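Hurnelcombe Manipulation Group
Minutes of the January meeting, small meeting room, 3:30 p.m.

In the chair: Erasto Mugo. Apologies had come from the Areletti side, who will read these minutes and send comments.

1. Minutes of the last meeting
Taken as read, with one spelling put right: the task set is Đào, with the accents, and we will all try to keep them in from now on.

2. Where the collection stands
Erasto was happy to report that the Đào set has reached 3501 episodes, and he thanked everyone who gave up their lunch hours in December to get it there. There was a good round of applause, and somebody had brought cake — much appreciated. Of the latest batch, 27 episodes were set aside because the two arms' recordings had slipped out of step with each other. They will be kept in a separate folder until we know whether they can be lined up again.

3. Paper and bottle tasks
A long and friendly discussion. The model trained on the last release does well on upright bottles but still hesitates over ones lying down, and thin things such as paper give it trouble wherever they are put. It was agreed that operators should vary the angle of the bottle far more than they have been doing, and should feel free to leave a slow or clumsy grasp in the set as long as the task gets finished. The wrist view was thought to be the most useful one for these tasks and will be stored at full rate. 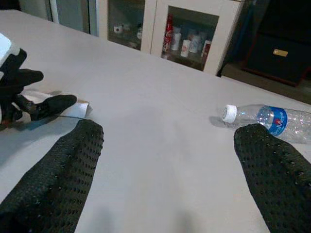
Item 3: wrist view, with the bottle on its side and the paper at the other hand.

4. Labels
Drelturus has asked for a written instruction with every episode. We have 15 standard wordings at present, and almost all of them begin with "pick up," so a few more natural ones would be very welcome. Please send yours to Erasto.

5. Any other business
New operators will do 13 practice episodes before theirs are counted. Agreed.

The meeting closed at 4:40 p.m.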